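Notes on the grey bin

Readers who have followed this blog since the move to Sostholm will be aware that storage has been its most persistent subject. The present entry concerns the large grey metal bin, which was purchased from Kapoor in September and has now been in service long enough to justify a considered view.

The bin was intended for small items that have no settled place: cups, plastic packaging, odd pieces of foil and whatever else is put down at the end of the day. Previously these went into a set of 8 shallow trays from Ditura, which were neat on the first morning and unmanageable by Wednesday.

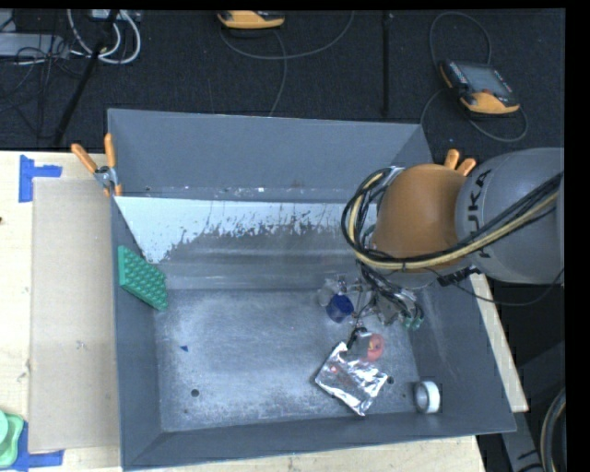 The chief merit of a deep container with sloping sides is that everything may be put away at once. Its chief fault is that small things gather on one side and the rest of the floor goes unused. I had considered fitting a divider, and Mohammed-Awal Arthur kindly lent me two from his own workshop - neither would stand upright against a slanted wall.

The question of wear has also been raised by correspondents. Bare metal marks easily, and I do not propose to repaint it. Pledurora offers a fitted liner, but I regard the price as excessive for a container of this kind.

For the time being the bin will remain on the wooden table and will be emptied every Wednesday evening. The Ditura trays are available to any reader able to collect them.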